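Nominating a neighbour for the Petdale Good Neighbour Award
Posted October 11, 2021

Does the nominee have to know about it? I want to put someone forward for clearing the Lund footpath, but she would say no if I asked. The form also wants two supporting letters and I only have one.
Zelell

Jabari Makokha
She doesn't have to sign anything at the nomination stage. They contact the shortlist in April and people can decline then. You do need both letters – I sent one short last time and it came back.

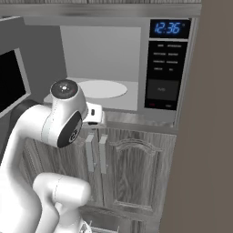
Letters can be up to 27 lines and should stick to what the person did. Anyone over 17 can write one, as long as they aren't related to her. Give plain details, even small ones. One of mine was about a man who looked after the hall kitchen, and the writer put in that he left the microwave empty with just the turntable plate in it, ready for the next group. The panel quoted that bit back to us.

Prerkilel
I think groups can be nominated as well. Not sure about the letters. Try the council desk, they answered me in 7 days.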